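Pulden Kennel Health Project
Interim report to the Bulton Fund
Prepared by Luuk Vandenberghe, March 27, 2024

1. Scope

The grant covers hip and elbow screening of working-line and show-line dogs from cooperating breeders. This report covers enrollment, imaging and data entry since August.

2. Enrollment

Enrollment stands at 188 dogs against a target of 1000 over the full grant term. Of these, 22 were withdrawn by their owners before imaging. Most withdrawals cited travel distance to the Sovine clinic. A second imaging site is under discussion, and a cost estimate will follow in the next report.

3. Imaging and scoring

All films are read twice by separate readers who do not see the pedigree. Where the two scores differ by more than one grade, a third reading is requested. Elbow films from the first intake were underexposed in several cases and have been repeated at no charge to the owners. 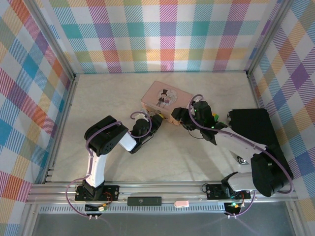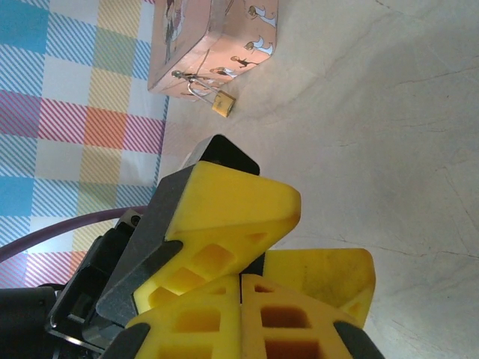

Robotic arms over the pale beige work surface (first picture); yellow gripper fingers at close range, with a pink box and a small padlock (second picture).

4. Pedigree records

The pedigree file now holds 2214 entries, including ancestors that were not screened. Duplicate registrations remain the main source of error, chiefly imported dogs listed under both a foreign and a domestic number. The Ichikawa matching routine flags these for manual review. Review is complete for the sire lines and pending for the dams.

5. Budget

Spending on imaging is below plan in line with enrollment. Travel is over plan. We request approval to move unspent imaging funds to owner mileage for the remainder of the grant year.

6. Next period

Complete dam line review. Submit the cost estimate for the second site. Begin gait measurements on the dogs already scored.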